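I bought the Tremmont beverage dispenser in October for my niece's graduation lunch, and it has now been through two parties and one very long family reunion, so I feel ready to say something about it.

It's the big one with the lift-off lid and the spigot near the bottom. I paid more than I wanted to (the Asby version was on sale and I nearly caved) but my friend Tiina Lappalainen swore by hers, and I've been borrowing her serving stuff for years, so I trust her. Setup was easy! You screw the spigot in by hand, put the washer on the inside, and fill it with water overnight to check for drips. Mine dripped a little until I tightened it again.

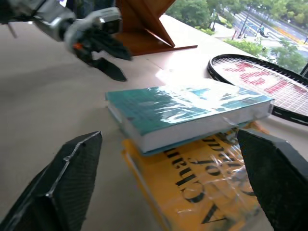 The spigot is the best part. It pours fast, kids can work it, and the handle stays up if you're filling a pitcher. The lid is where I get picky. It just sits there, no seal at all, so for the drive over I stretch plastic film across the top, and film never lies flat for me – I get the same streaky glare and crumpled corner as the plastic on that teal book, and then I can't see how much lemonade is left. A snap lid would fix it.

Cleaning is fine if you have a bottle brush. The stand is a bit wobbly on grass, so bring a board to put under it. Fruit slices will clog the spigot (ask me about the sangria), and whole berries are worse, so I keep those in a bowl on the side now.

I'd buy it again, mostly for that spigot. Four stars, and I'm still hunting for a lid that fits.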